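Missed connection at Skenemora after a schedule change -- who is responsible for rebooking?

Posted in: Air Travel, Regional Carriers

I hold a single booking from Ireck to Lelex with one change of aircraft at Skenemora. The carrier has moved the first departure later in the day, and the connection is now 20 minutes. The airport's published minimum is longer than that. The new itinerary was sent to me by email with a button marked "Accept." I have not pressed it. I booked through an agency, and both the agency and the airline have referred me to the other. The flight is on a Saturday in November. Which of them is obliged to act, and may I ask for the earlier departure without paying the fare difference of $354?

Posted by: northgate_traveler

Please do not accept the revised itinerary until the matter is settled. Where an agency issued the ticket, the agency normally controls it until check-in opens, and the airline's staff will often decline to alter it. Write to the agency, quote the booking reference, and state that the connection is below the published minimum. Ask for the earlier departure as an "involuntary change." Under that heading, many carriers waive the fare difference, although the conditions of carriage for your ticket will govern. Kindly keep all correspondence in writing.

If the agency has not replied within 4 business days, ask the airline whether it will take control of the ticket. Some carriers will do so on request.

Posted by: Cloutier Desk

Same thing happened to me on that route. I called 2 times and the second agent fixed it. Try calling early in the morning.

Posted by: row_nine
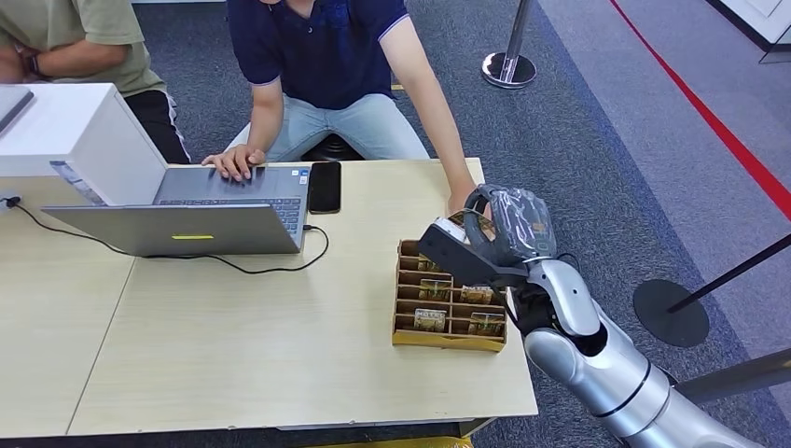 Skenemora Help Desk
Forum Moderator, Air Travel section

The first reply is correct in substance. Members should note one further point: if both flights are on one ticket, the carrier is generally expected to carry the passenger to the final destination, even when the first flight runs late. Separate tickets are treated differently, and the passenger may have to buy a new seat. The confirmation email should show whether one ticket number or more was issued.

Checked bags should be tagged to Lelex at the Ireck counter. This thread will remain open for the original poster to report the agency's response.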